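Perforated basket

A perforated basket is an open container, usually plastic, whose walls are covered in small holes laid out in a regular pattern. I've been keeping this household storage wiki going for a while now, and this is the entry I get the most mail about, so I finally sat down and rewrote it on Jun 16, 2023. (The old version was mostly me complaining about lids.)

Names

You'll see it sold as a mesh basket, a hole basket, a pantry bin or a storage tray. I use "perforated" for anything where the holes are part of a solid wall, and "mesh" for woven wire or net. Plenty of stores mix the two up, and I've given up correcting them in person.

Shape and material

Most are rectangular, which makes sense if you've ever tried to line up round ones on a shelf! White is the color I run into most, with gray a distant second. The plastic is generally polypropylene or polyethylene, and the walls lean out a little so that empty baskets nest. The holes can be round, square or slotted. Round ones are my favorite because they're the easiest to wipe - slots collect lint in the corners and you end up in there with a toothpick.

The Skorbridge pantry basket, the one I know best, has 234 holes and a rolled rim. Its cousin from Andurden has bigger holes and a handle at each end, and I find it a bit bendy once it's full of cans.

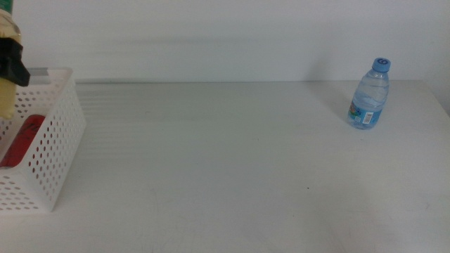 Uses

Kitchens come first. People put small water bottles in them, snack bags, spice packets, dish cloths, sponges, all the stuff that falls over or wanders off when it's left loose. Standing bottles upright works well as long as the walls come up to at least the shoulder of the bottle; in a shallow basket they tip like bowling pins when you pull it off the shelf. Mine holds 4 small bottles with room left over for a box of tea.

Bathrooms are the other big one, and there the holes really earn their keep, letting air in around damp things. I wouldn't store rice or loose screws in one, for reasons I learned in December and am still sweeping up.

Care

Warm water, dish soap, a soft brush. Let it drain upside down. White plastic can yellow near a sunny window, and I haven't found anything that brings it all the way back - baking soda paste gets you partway.

See also

Drawer divider
Netetell stacking crate
Du Plessis shelf riser
Colander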